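Une matinée chez Plernard, là où l'on apprend aux robots à ranger une table

J'avais mis la date de la journée portes ouvertes dans mon agenda en décembre, et j'ai quand même failli la rater (merci le bus de remplacement, qui s'arrête à l'autre bout de la zone d'activités). Bref, j'arrive chez Plernard un peu essoufflé, on me donne un badge, un café très correct, et je rejoins un groupe de 14 visiteurs : des profs de lycée technique, deux retraités de la mécanique, une famille avec un petit garçon qui posera de loin les meilleures questions de la matinée.

C'est Zuweira Dankwa qui nous accueille. Elle dirige l'équipe « exemples », et le nom dit bien la chose : ici on ne construit pas de robots, on fabrique ce qu'il faut pour les faire apprendre. Des démonstrations, par paquets, que l'on donne ensuite à un modèle pour qu'il devine tout seul quel mouvement faire devant une table qu'il n'a jamais vue.

La salle des manettes

On commence par le plus spectaculaire. Dans une longue pièce au rez-de-chaussée, des opérateurs sont assis devant des écrans, une manette dans chaque main, et pilotent un bras à distance. Kekeli Nartey nous montre un exercice : attraper un objet, le soulever, le reposer dans une zone donnée. Ça paraît bête comme chou. J'ai essayé, et j'ai poussé l'objet sur toute la largeur du plateau avant de réussir à le pincer !

Un épisode dure en général moins d'une minute. L'opérateur appuie sur une pédale pour démarrer, refait le geste, appuie de nouveau, puis note s'il garde ou s'il jette. Kekeli garde aussi certains ratés, à condition que le geste se rattrape ensuite, pour que le modèle voie à quoi ressemble une correction. En revanche, une hésitation trop longue part à la corbeille. Le petit garçon a demandé si les robots s'ennuyaient à recommencer. Kekeli a répondu que lui, oui, un peu, vers la fin de l'après-midi.

Le poste de relecture

À l'étage, Bogdan Nistor passe ses journées à relire les épisodes avec un outil maison baptisé Skuda. On voit défiler la vidéo d'un côté, les courbes des articulations de l'autre, et il découpe : approche, prise, transport, dépose. Il m'a laissé faire une découpe. Je m'étais trompé de 10 images sur le moment de la prise – il a corrigé sans rien dire, avec beaucoup de tact. Chaque épisode reçoit aussi une consigne en toutes lettres, et là, surprise, c'est un vrai travail d'écriture. « Prends le cube » ne suffit pas toujours, alors Bogdan en rédige plusieurs versions, du télégraphique au très poli.

Les tables calculées

Ma partie préférée, et de loin. Une bonne part du travail se fait en simulation, dans un logiciel que l'équipe appelle Nutsugah. Yaa Wumbei y prépare des plateaux virtuels qu'elle remplit d'objets tirés d'une bibliothèque, puis elle change les positions, la lumière, l'encombrement, et relance. Elle a plus de 16 variantes de table en service, et elle les connaît par cœur, comme d'autres leurs rosiers.

Je m'attendais à des cubes gris sur fond gris. Pas du tout ! C'est un joyeux vide-grenier, avec des plantes en pot, un trophée doré, une calculatrice, un Rubik's cube, et même une espèce de champignon rose qui a fait l'unanimité dans le groupe. Yaa nous a expliqué que les feuillages lui donnent du fil à retordre, à cause des ombres et des contours compliqués. Elle tient beaucoup aux ombres, d'ailleurs.

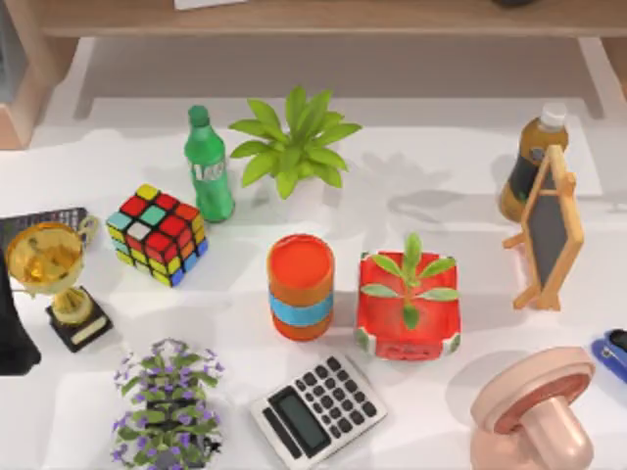

Questions en vrac autour du café

On a fini dans la cuisine, où Gifty Baidoo, qui s'occupe des partenariats, a répondu à tout le monde. J'ai noté ce que j'ai pu sur le dos de mon programme.

Faut-il être ingénieur pour piloter ? Non, l'équipe forme les gens en 3 jours, et une ancienne couturière fait partie des plus précis.

Le simulé remplace-t-il le réel ? Non plus, on mélange les deux, et le dosage se discute âprement à chaque nouvelle tâche.

À quoi ça servira ? Le prochain projet, Dallska, vise le rangement d'ateliers pédagogiques (les profs du groupe ont tout de suite dressé l'oreille, et l'un d'eux a laissé sa carte).

Côté pratique, comptez la matinée entière, prenez des chaussures fermées pour le rez-de-chaussée, et demandez à essayer les manettes dès le début, la file s'allonge vite. Pour le retour, j'ai partagé la voiture des deux retraités, qui ont débattu de la forme idéale d'une pince jusqu'à la gare.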